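Medicine Box Roundup (the bedroom edition)
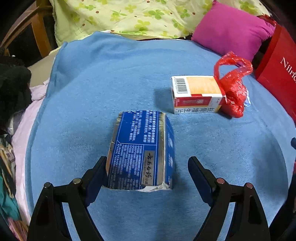

Do you need to keep the cartons once they're open? I keep them for as long as there's anything left inside, for the directions and the date!

I dump the whole stash out on the bed every May (softer than the floor, and I can see it all) and sort from there. Torn flaps like the one on my blue 云南白药 carton get a strip of tape. Anything past its date goes in a bag for the pharmacy, and the rest goes back in the drawer, labels up. Takes me roughly 12 minutes.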